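Nokberg Tasting Notes: a data card

What it is
Ten years of wine notes from the Nokberg tasting group, typed up from notebooks, napkins and one parking ticket. Each row is one taster's opinion of one bottle. No two rows agree about the Feliver reds.

Fields
wine, grower, vintage, taster, score, note. Scores run from 1 to 5, where 5 means the taster asked who was driving.

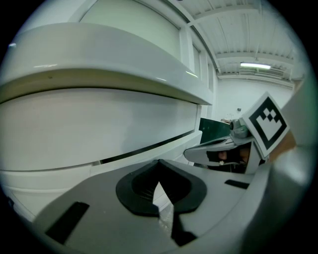 Half points were allowed for one season and then banned after a long evening with a Boonchu white. They were rounded up – generosity was cheaper than another meeting. The word "minerality" has been left as written, in every spelling.

Known problems
Four tasters never used the bottom two scores. Bottles poured after 10 p.m. do suspiciously well. Blind tastings are marked "blind", though the Henance bottle has a very recognizable shape, even in a sock. 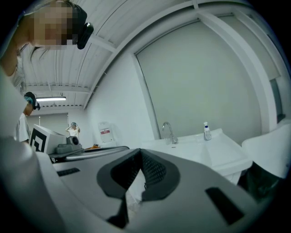 Citlali Olvera objects that the sock was never the issue, and that her scores for Henance were low with or without it. Her rows have been checked and she is right, so the warning now applies to everyone else.

Corrections
Send the row and the fix. Disputes over taste go in the notes column, where they can age.
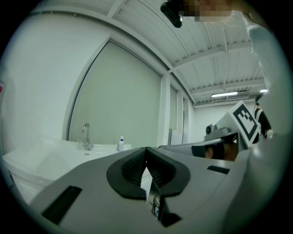
One reader asked whether corked bottles could be dropped from the averages. They can: filter on "corked" in the note field, and also on "interesting".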